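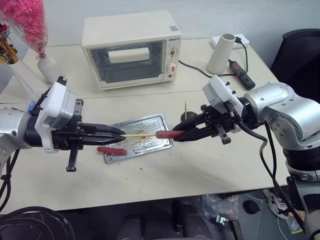 I've been trying to get sausages on sticks right since April, when I promised to bring them to Humaira Sethi's street lunch and then found out I had no idea how to cook them indoors. I don't have a barbecue and the landlord won't allow one on the balcony, so it has to be a small oven or nothing. The sort I mean is a plain cream-white countertop one with a glass door and a couple of controls on the side. For the sausages you want a ribbed metal tray. The grooves let the fat run away from the meat, though they also hold on to brown grease and crumbs, and a quick wipe won't shift that.

The skewers are the part I got wrong first. I bought thick ones and every sausage split down one side. Thin wooden ones are better. Push the skewer in lengthwise, slowly, and turn the sausage as you go so the point stays in the middle. If it comes out of the side, pull it back and start again from the other end. I stand the spare skewers upright in a small cup next to the tray, points down, so I can pick one up without rummaging in the packet with greasy fingers.

I used to soak them overnight. I've stopped. In a small oven they don't burn, they only go a bit dark at the end nearest the element, and you aren't eating that part.

Sausages: the red ones, fairly firm. Loïc Courtois swears by the ones from the butcher near the station and they are nicer, but the skin is tight and they need pricking. The supermarket ones are fine for a crowd. Take them out of the fridge a good while before you start.

Don't fill the tray right to the corners. A sausage that hangs over the edge of the tray will either roll off or drip on the floor of the oven, and that means smoke. I do five at a time and turn them halfway through. Turning is easier with two hands, one on the bare end of the skewer and one steadying the sausage with tongs. Mine tended to spin on the stick and land back on the same side until I started doing that.

Cleaning the tray takes longer than the cooking. Hot water and washing-up liquid for almost 2 hours, then a stiff brush along the grooves, not across them. I tried a spray called Clirau that Birger Vik gave me. It took the grease off but left a smell, and I had to wash the tray again, so I've gone back to the brush.

For the lunch I made them in batches and kept them warm under foil. They'd gone slightly wrinkled by the time we ate but they all went. Faizal Kusuma had brought a mustard with honey in it and I've asked him for the recipe. He says he doesn't measure anything, so I'll have to go round and watch him make it.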